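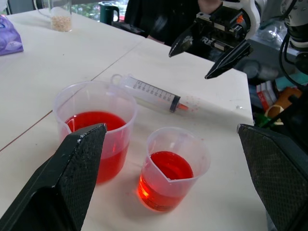

Stistus: red liquid, two cups, one big syringe

README, last touched Thu 9 October

Hi, and thanks for downloading! Stistus is a small collection of clips about moving red liquid between plastic measuring cups with a syringe. I started it in April because I wanted something fiddly but cheap, and everything in it fits on one tabletop (a light one, so the drips show up nicely).

What you get

There are 354 clips, each 30 seconds long, split over 5 folders. Folders are named after what's going on: draw, hold, empty, refill, wipe. The wipe folder is tiny and a bit of a mess — sorry, I'll get to it. Clips that cover two steps live in whichever folder the first step belongs to.

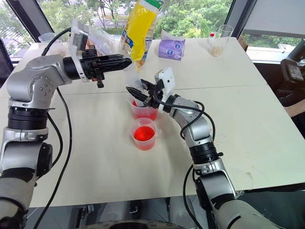
Dornby wrote in to ask whether the cups could be the same size next time, as it would make comparing levels a lot easier. Fair point! I like having a larger cup and a smaller one, though. The same amount of liquid looks so different in each, and the color shifts too, from deep red toward orange. I've kept the mismatched pair for now and added a cup column (large or small) to the index.

About the syringe

It's the large plastic kind with ml marks up the barrel. The notes file gives a level per clip, read to the nearest long line, so please don't treat those as lab measurements. If I couldn't read the level, the cell is blank. A blank never means zero.

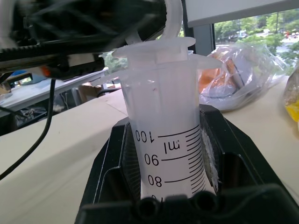
Fothergill would like the markings listed as printed and not as they look when the syringe is standing on its other end, and yes, that's how the notes do it now. Version one had them both ways, which was my fault. If you grabbed that one, throw out notes.csv and take the new one.

Known problems

Droplets are not labeled. A few stray specks near the nozzle don't count as a spill in my notes, but a puddle does, and the line between the two is pure gut feeling.

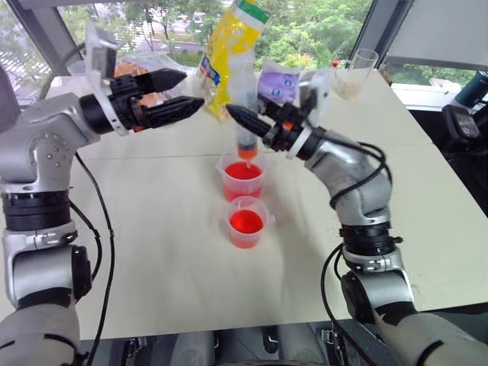
Levels in the large cup are also shakier than the rest, because I wrote down plenty of them from memory at the end of the day. Trust the small cup more.

Using it

Do whatever you like with it, just mention Faltwood somewhere. I'd love to reach 1000 clips eventually, and a clear liquid is next on my list. Corrections to the notes are very welcome, one row per message please, with the folder name in the subject line.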